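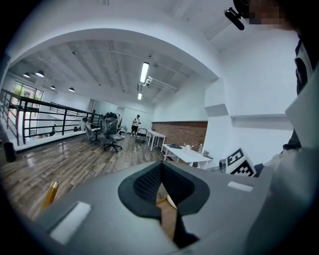

How do you get a wooden worktop or table clean without wrecking the finish? Wrung-out cloth, one drop of washing-up liquid in a bowl of warm water, wipe with the grain, dry it straight off with a tea towel. No sprays until you know what the wood's been finished with.

Home Kitchen Laundry Workshop Garden Ask Archive

We use cookies to remember your settings. OK Find out more

WOOD SURFACES - the quick page

Print this page E-mail to a friend

Put this together in a rush between other jobs so it's in no great order. Mostly desks, tables, worktops, a bit about floors at the end. Skip to what you need.

First, find out what's on it

Drop of water somewhere out of sight. Underside of the overhang is good, or behind the toaster. Leave it a few minutes.

Sits up in a bead: varnish or lacquer, or a recently oiled top. Soaks in and goes dark: bare wood, or oil that's worn away. Goes cloudy: probably wax.

Not foolproof. Ours beaded nicely at one end and drank it at the other, which turned out to be 5 years of me leaning on the same spot by the sink.

Everyday

Crumbs off first. Dry brush or a soft cloth. Grit under a wet cloth is what does the fine scratches, and you only see them when the sun's low.

Then the damp cloth as above. Damp, not wet. Squeeze it till nothing drips, then squeeze again.

Don't leave the cloth lying on the wood. Or a wet chopping board. Or the bottom of the washing-up bowl. All of these leave a mark and I have done all of these.

Microfibre's fine on varnish. On oiled tops I use old cotton, pillowcases mostly, cut up with the pinking shears so they don't fray in the machine.

White rings

Cup marks, takeaway cartons, the iron that time. White means the damp's in the finish and hasn't reached the wood, so there's hope.

Leave it overnight first. A lot of them go by themselves.

Still there? Hairdryer on low, keep it moving, hand next to it so you can feel if it's getting too hot. Few minutes at most.

Still there? Dab of plain mayonnaise on a bit of kitchen roll, leave an hour or so, wipe off, buff. Sounds daft. Worked on my mother's sideboard and on both bedside tables. Didn't do a thing for the piano stool.

Black rings

Different animal. Black is usually iron and water together, a wet tin left standing or the base of a cast pan. It's in the wood. Oxalic acid crystals will bleach it but you have to be down to bare wood for that, gloves, goggles, windows open, and follow the packet to the letter. For a small one I'd put a plant on it. With a saucer!

Sticky patches

Label glue: warm soapy cloth held on it for a minute, then a plastic card, an old library card is perfect. Never a knife.

Candle wax: bag of frozen peas on top till it goes brittle, flick it off with the card. Whatever's left, brown paper and a barely warm iron on varnish only, and be quick.

Chewing gum, same as wax.

Whole table feels tacky, no matter how often you wipe it? That's polish build-up, years of spray. Cloth wrung out in 4 parts water to one part white vinegar, do a bit at a time, rinse cloth, dry. Not on wax, it'll dull it. Then stop using the spray.

Oiling a worktop

Twice a year if it's by the sink, once if it isn't. I do mine in August with the back door open so the smell goes.

Clear everything off. Everything. I always think I can work round the bread bin and I can't.

Clean it, let it dry overnight. Light rub with 320 paper along the grain if it feels furry. Hoover the dust, then a dry cloth.

Thin coat. Thinner than that. Rub it in with a cotton rag, wait 20 minutes or what the tin says, wipe off every bit that hasn't gone in. If you leave puddles they go like toffee and you'll be sanding all weekend.

Second coat when the first is dry. I give it 3 coats round the sink and two elsewhere.

IMPORTANT. Oily rags can catch fire on their own when they're scrunched up. Really. Lay them flat outside to dry, or soak in a bucket of water before they go in the bin. Please don't skip this.

I've used Culenell hard oil for a while and get on with it. Had a tin of Hemgate worktop oil before, also fine, slower to dry. The tin of Mostuvora wax somebody gave us is lovely on the bookcase, too soft for a kitchen.

Scratches

Light ones on dark wood: rub half a walnut over, leave it, buff. Fills in the colour a bit, doesn't take the scratch away.

Deeper: wax crayon sticks from the hardware shop. Buy two shades, one lighter than you think, and mix them on the job. Scrape level with the plastic card.

Dents: if the wood's bare or oiled, wet cloth over the dent, tip of a warm iron on the cloth for a few seconds. The steam swells the grain back up. Don't try it on veneer, it can lift, ask me how I know.

Desks

Worst bit's always the front edge where your wrists go. Skin grease and a bit of ink. Washing-up water shifts most of it, go over it twice and change the water in between.

Biro: tiny bit of surgical spirit on a cotton bud. Test underneath first, it strips some lacquers. Roll the bud, don't scrub or you'll just move teh ink about.

Felt pads under the lamp, the monitor stand, the pen pot, anything heavy. A sheet of 32 small ones from the market lasted me ages. They pick up grit so turn things over and check now and then.

Sun fades wood round whatever's sitting on it. Shift things about every few months and it evens out.

Floors, briefly

Barely damp mop. No steam mops on wood whatever the box says. Mat both sides of the door. Felt on the chair legs, and the nail-in sort stay put much better than stick-on.

What I keep in the box

Cotton rags. Washing-up liquid. White vinegar. 320 paper. The library card. Oil, tightly shut. Wax sticks. Cotton buds. An old soft toothbrush for mouldings and round the tap. Vondráček brush for the crumbs, bought on holiday, bristles still good, wish I'd got two.

Water stains on the windowsills are on thier own page, under Archive.

Print this page E-mail to a friend

Get the monthly tips by e-mail. Enter your address and press Join.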